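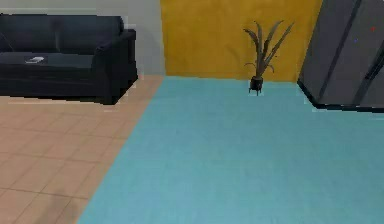

Dark sofa against a pale gray wall, tiled floor in front.

Visit report: balance and gait open day at the Limwood center

The Limwood center holds its open day once a year, and I attended the one on February 1, 2024. I teach two seated strength classes and one standing class for older adults, so my interest was in the balance testing and in how the staff turn test results into exercise plans. Readers looking for a review of the pool or the weight room will have to go elsewhere. I did not visit either.

Check-in was at the side entrance. Visitors were given a printed schedule, a health questionnaire and a consent form for the testing stations. The questionnaire asked about falls in the past year, current medication, dizziness on standing, joint replacements and footwear. The footwear question is one I have since added to my own intake form. Testing was done in socks or in flat shoes, and a visitor who arrived in thick-soled running shoes was asked to change.

Si-eun Cho, the lead physical therapist, gave the opening talk. She covered the three inputs the body uses to stay upright: vision, the inner ear, and the sense of position that comes from muscles, joints and the soles of the feet. Her main point was that most community classes train leg strength and leave the other inputs alone. A person may have adequate leg strength and still sway badly with the eyes closed. She recommended that instructors include some work with reduced visual input, always within reach of a wall or a rail.

The talk ran long and the first station started late.

Station one was the force platform, supplied by Mitus. The subject stands still on a flat plate, first with eyes open and then with eyes closed, and the software plots the movement of the center of pressure. The operator was Nam-gil Jin. He repeated the test on a foam pad for anyone who passed both trials on the hard surface. My own trace was tight with eyes open and noticeably wider on foam with eyes closed, mostly front to back. He said this was an ordinary result for my age and suggested ankle work, which I had not been doing.

I asked whether the platform was necessary for a small class. His answer was no. A stopwatch and a doorway are enough for screening: feet together, then one foot half a step ahead, then heel to toe, each held for a fixed time. The platform is more useful for tracking small changes between visits. It also needs a level floor and a short calibration before each session, and he showed me what happens to the trace when the plate is set down on an uneven joint between floor panels. It drifts.

Station two was the walkway. This is a pressure-sensitive mat, 7 meters long, that records step length, step width and the time spent on each foot. Subjects walked it at normal speed, then at a faster speed, then at normal speed while counting backward out loud. The last condition is a dual-task test. Several people slowed down sharply or stopped between numbers. Chutima Inthanon, who ran the station, writes down the size of the slowdown and gives it more weight than normal walking speed when she decides where to place someone. I had always treated talking during a walking drill as a lapse in concentration. I will now use it on purpose, with simple material such as days of the week or grocery lists.

One criticism of this station: the turning area at the far end was narrow, and people had to pass others waiting in line. Turning is where many older adults lose their footing, so the space deserves more room than it got.

After a break there was a demonstration class led by Seon-mi Wi. The class is called Yeo and runs for 8 weeks, two sessions per week. It borrows slow weight shifts from tai chi and adds stepping drills to a metronome. The order was as follows.

Warm-up: ankle circles, heel raises, marching in place with a hand on the chair back.

Weight shifts: side to side, then front to back, with the knees soft and the trunk upright. Ten slow breaths in each direction.

Stepping: forward, side and back to a floor marker, on the beat, then with the beat removed.

Reaction work: the instructor calls a color and the participant steps to the matching marker.

Cool-down: seated calf and hamstring stretch, then quiet breathing.

The pace was slower than in my class and the rests were longer. Participants were told to stop a drill while it still felt controlled. I took part in the full session and found the backward stepping harder than I expected, particularly once the metronome was off. The room was warm, and a second fan would have helped.

The equipment tables were of less interest. Buta was showing a wobble board with a removable ring that limits the tilt. The ring is a sound idea for beginners, but the board I tried slid on the smooth floor under a sideways load, and I would want a rubber mat beneath it. The printed guide recommends bare feet. I would not follow that advice with anyone who has diabetes and reduced feeling in the feet.

The final item was a question session with Dong-geon Ok, who manages the community program. Most questions were on cost and referral. A doctor's note is needed only for people who have fallen twice or more in a year, or who have had recent surgery. Everyone else can book the screening directly. The full series costs 400 dollars, or 200 dollars for those on the reduced rate, and both prices include the walkway test at the start and at the end. The next intake is in September, and there is a waiting list for the morning group - the afternoon group still had places.

Practical notes for anyone going next year. Wear flat shoes and pants that show the ankle. Eat beforehand, as the snack table had coffee and crackers only. Parking on the side street is free but fills early. Ask for a printout at the platform station before leaving the plate, because the results are cleared when the next person steps on.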